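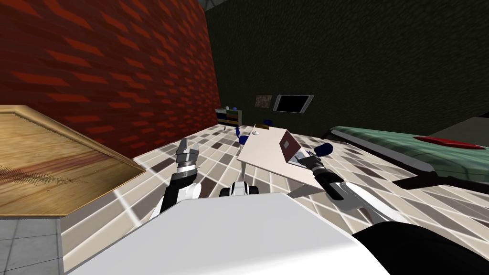 Red brick meeting a dark wall, with a wood surface in front.

28th October
By Amerley Aidoo

Onitden game lounge: pre-opening check of play stations, controllers and headsets

Marks used: OK, FIX (can open, repair by the date given), STOP (out of use until rechecked).

1. POWER AND CABLES

1.1 Power strips off the floor and fixed under the desks — OK
1.2 No strip plugged into another strip — FIX
The Numano racing rig is running from a strip that is itself on a strip. It has its own wall outlet behind the seat. Move it over before the next league night.
1.3 Cords free of cuts, tape repairs and crushed spots — FIX
One monitor cord at the fighting game bench has been pinched by the bench leg. The jacket is flattened but not split. Replace it anyway.
1.4 Cables crossing walkways are covered — OK
1.5 Test buttons on the outlets trip and reset — OK
All tested with the consoles shut down first. Please keep doing it that way, as the older ones lose saved settings when power drops.

2. CONSOLES AND PCS

2.1 Vents clear, with a hand's width of space at the back — FIX
Dust is heavy on the bottom shelf. The top two shelves were fine.
2.2 Temperature under load after a full hour — OK
Highest reading was 70 C on the graphics card in the Koech tower. The limit on our sheet is higher than that, but it was lower at the last check, so clean the front filter and write down the new figure.
2.3 Side panels on and screwed down — OK
2.4 Nothing stored on top of machines — FIX
Game cases again. There is a shelf for them.

3. CONTROLLERS

3.1 Shells intact, no sharp edges — OK
3.2 Rechargeable packs flat, not swollen — STOP
One pack in the charging drawer has a slight bulge and rocks on a level surface. It has been taken off charge and put in the metal box outside the back door. Do not put it back in a controller to see if it still works.
3.3 Charging docks cool to the touch — OK
3.4 Thumbsticks and grips wiped between players — OK
The log is filled in. Someone is initialing the whole evening in one go at closing, so fill it in at the time.
3.5 Arcade sticks: rubber feet present, no loose screws — FIX
The Odia stick is missing a foot and slides when played hard. Spare feet are in the parts tray.

4. VR AREA

4.1 Floor clear to the marked boundary — OK
4.2 Boundary redrawn in the headset after any furniture move — FIX
The saved boundary is from before the couch was shifted. Redraw it and walk the edge with the headset on and a second person watching.
4.3 Wrist straps on both hand controllers — OK
4.4 Face pads clean and dry, spares in the cupboard — OK
4.5 Age and motion sickness notice posted — OK
Print is small. A larger copy would help.

5. SEATS, DESKS AND RIGS

5.1 Chair lifts hold their height — STOP
3 chairs sink under normal weight. Tagged and moved to the storeroom. The maker no longer sells the lift on its own, so these need replacing.
5.2 Wheel and pedal mounts tight — OK
5.3 Monitor arms hold position — OK

6. WAY OUT AND FIRE

6.1 Exit route clear at full seating — OK
Checked with the seats pulled out for 70 people, the number on the posted card.
6.2 Extinguisher gauge in the green and tag in date — OK
6.3 Exit sign lit with the room lights down — OK

COST

The repair budget to the end of December is $3,000. Chairs come out of it first, then the battery packs. The other items are small parts or cleaning.

RECHECK

Items 3.2 and 5.1 stay out of use until I have signed them back in. FIX items can be signed off by the shift lead — write the date next to the item number and leave the sheet in the folder by the register.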